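Tumodmont Community Garden and Seed Library
Minutes of the January general meeting

The meeting opened at 7:05 p.m. in the back room of the library, with Vasiliki Sotiropoulos in the chair and 22 members signed in. Vasiliki welcomed everyone in from the cold, with a special hello to the three families who have just taken plots for the coming season, and reminded us that the cider on the side table was there to be drunk.
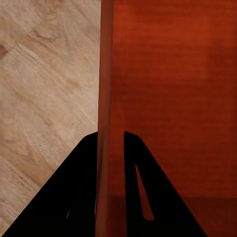
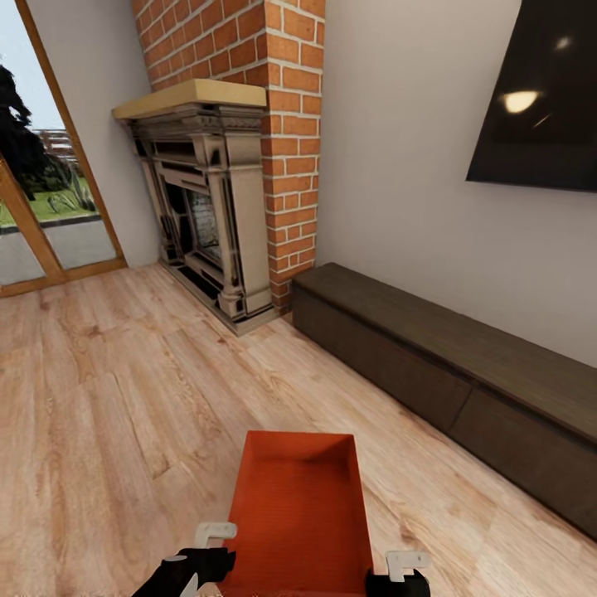
Pale wood grain in both pictures, with a reddish-brown panel in the first and an orange-red tray in the second.

**Minutes of the last meeting**

The fall minutes were read over and approved with one correction. The squash recipe that was passed around that night was credited to the wrong household, and the secretary is sorry about it. It was the Ovis Street plots that brought the soup, all two pots of it, and very good it was.

**Money**

We began the season with $2,794 in the account and stand at $1,814 tonight. Most of the difference went to the new water line along the north fence, which came in a little under what we had set aside for it. The rest was compost, hose fittings and the insurance. A member asked whether the plot fee would go up, and the answer is no, not this year. There was a short, friendly back-and-forth over whether families with two plots ought to pay the full fee on the second one. We agreed to leave it as it is and look at it again when renewals come around.

**Seed library**

The seed cabinet has had a good winter. People have been very generous with beans, almost too generous, and we now have more pole beans than we have fence to grow them on. We are short of lettuce, parsley, beets and anything in the onion family, so if you saved any of those, please bring them in, even if it's only a spoonful in an envelope.

Vasiliki asked, as kindly as she could, that people write the year on their packets. A good many of the envelopes in the cabinet say only "tomato," and while we all enjoy a surprise, it does make planning hard for the newer gardeners. Packets with no name and no year will be sown together in the end bed by the gate, and whatever comes up may be picked by anyone passing.

There was a question about carrot seed left over from two summers ago. The feeling in the room was that it is worth trying, but sow it thickly. Someone offered to do a sprouting test on a damp paper towel and report back next time.

**Stevach order**

The spring order to Stevach Nursery goes in at the end of next month. The sheet went around the room and will stay at the library desk for anyone who couldn't come tonight. Please print your name clearly and say which plot you have, as last spring two flats of peppers sat by the shed for most of a week while we tried to make out a signature. Strawberry plants come in bundles, so find a neighbor to share with if you only want a few.

It was moved and seconded that the garden pay for one flat of marigolds for the front border. Carried, with one vote against from a member who would have liked zinnias and asked that the minutes say so.

**The pear tree**

This took up the longest part of the evening. The old pear in the middle path, planted by the Śliwiński family when the garden was still their side yard, lost a big limb in the December ice. One side of the room felt it should come down before it drops another across the path. The other side, and there were some warm speeches here, felt that a tree that has fed this many of us deserves a proper look from someone who knows pears. One member remembered eating them off the ground on her way home from school, wasps and all, and for a while after that we were all telling pear stories and got very little done.

In the end it was agreed to have an arborist come out before the buds swell and to spend up to $150 on the visit. Until then the path beneath the tree is to be roped off, and the long way around by the compost bins should be used, please, even with a full wheelbarrow. Two members will also take cuttings for grafting while the wood is dormant, so that we'll have young trees from it whatever the arborist tells us. Carried, all in favor.

**Compost bins**

The middle bin is full and is now closed. Use the left-hand one. Cooked food has been turning up again, including most of a lasagna, and we would ask everyone to remember that the raccoons read no signs and need no encouragement. Coffee grounds are still very welcome. The lid on the right-hand bin needs a new hinge, and a member has one at home that she thinks will fit.

**Spring workday**

The first workday will be set once the ground has thawed. We'll need loppers, rakes, gloves and at least two more wheelbarrows, with lunch on the garden as usual. Children are welcome and will be put in charge of the plant labels.

**Other business**

A pair of green gardening gloves and one child's mitten are in the lost property box. The library has asked that we stack the chairs against the window wall when we finish, and leave the radiator clear.

The meeting closed at 8:40 p.m. The next one will be in the same room at the same time, and Vasiliki will bring the grafting knife for anyone who would like to practice on apple twigs first.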